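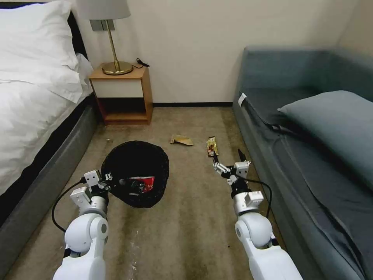
Tips > Cleaning > Guest Rooms > Sharing a Room with the Pickup Robot

We've had the pickup robot at the Drolley since June, and I have been promising to write down what we've learned with it ever since, so pour yourself a coffee, because I do tend to go on. Our building dates from 1916, which means narrow rooms, floors that aren't quite level, and not one outlet where you would want it. Whoever laid the place out was not thinking about a two-armed machine going up the strip of carpet between a bed and a sofa! Most of what follows is about getting a room ready for it and about what you do with yourself while it works. If you clean rentals, a dorm, or just a big family house with one of these in it, I think plenty of it will carry over.

Start with the basket. Set it on the floor on the bed side of the room, near enough that either arm can reach over it, and please don't tuck it under the nightstand the way we all did by habit for years. An open basket with a wide mouth is far better than the tall kitchen kind with a swinging lid. We tried a lined one and the liner kept folding inward, so now we run it bare and shake it out into the big bag on the cart between rooms. Wipe it down at the end of the shift with a rag and a drop of dish soap. If it's a soft-sided one, stand it up properly and give the rim a tug before you walk away.

Next, look at the floor before you start anything. Wrappers, bottles and packets can stay where the guests dropped them. What you do want to pick up yourself is anything that might belong to somebody: earrings, a folded receipt, a child's sock, medicine of any kind. We keep a zip bag on the cart with the room number on it, and all of that goes in the bag, and the bag goes to the front desk. I feel strongly about this one. A person knows the difference between a scrap of paper and a scrap of paper with a phone number on it, and I wouldn't hand that decision over to anything with a plug.

Flattened cardboard is its own little headache. A piece lying tight to the carpet gives the fingers very little to get hold of, so bend up one corner with your toe as you go by. Takes no time at all, and it saves your back too.

Pull the bedding up off the floor on the working side. You don't have to make the bed first (I like to, others like to leave it for last), but a trailing sheet is asking for trouble. Same goes for loose straps on a sofa bed, which I tuck in under the seat, and lamp cords, which I coil up on top of the nightstand.

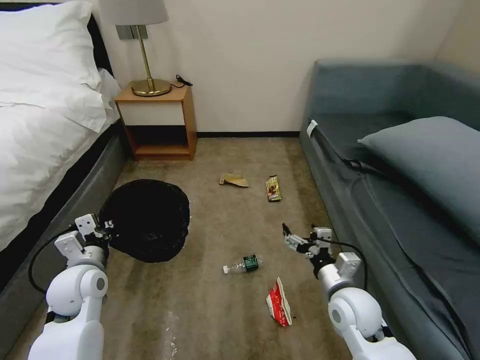 Should you stay in the room while it picks up?

Our rule is to stay within sight of it but out of its reach, and the bathroom with the door open is the best place for that. You can do the sink, the mirror and the tub and still hear it. If you have to step into the hall for towels, pause it first and start it again when you get back.

Now, about the carpet. The arms take the big things, and crumbs and stains are still ours. I vacuum after, never before, working from the back wall toward the door in overlapping strips. For dark streaks along the traffic path, mix a little white vinegar with cool water, blot it on with a white cloth, wait, and blot again with plain water. Test it somewhere hidden first, especially with older carpet. Don't scrub! I have seen more carpet ruined by elbow grease than by soda.

A word on the day itself, which has changed more than I expected. We have 16 rooms, and we used to go through them in pairs, one on the floor and one on the bed. Now each of us takes a room alone, and I'll admit I miss the talking. After a few weeks of everybody being a bit glum we started doing the linens together at the end of the hall, all of us folding at once, and that helped a good deal. If you are bringing a machine like this into a place where people are used to working side by side, find them something to do together, and put it on the schedule so it doesn't get squeezed out.

The other change was in the knees. There's a lot less kneeling. There is also more standing around waiting, and waiting on a hard bathroom floor is no treat, so wear decent shoes and carry a folded bath mat on the cart to stand on. 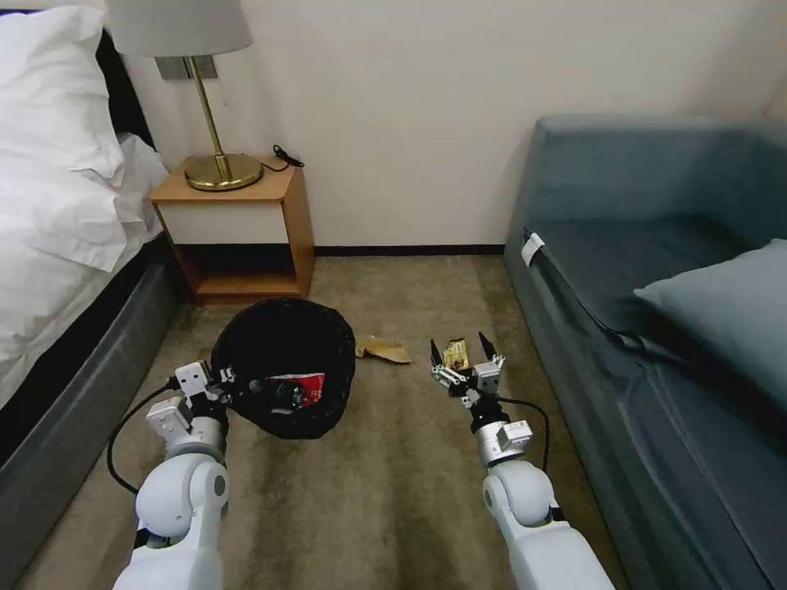 Someone wrote in after the first version of this page to say that the bending was never what wore her out, it was the hurrying, and that a robot in the room only helps if the room quota stays where it was. At her place it went up the same month, and she was home later than before.

I've thought about that letter a lot. Ours stayed put, and I'd ask about it early, before the machine arrives, and get the answer in writing.

A few odds and ends. Dust the arms with a dry microfiber cloth, no sprays. Check the fingertips for anything sticky after candy wrappers. Keep the cables looped to the outside when you move it down the hall, and take the door sill slowly.

Last updated 2019-01-10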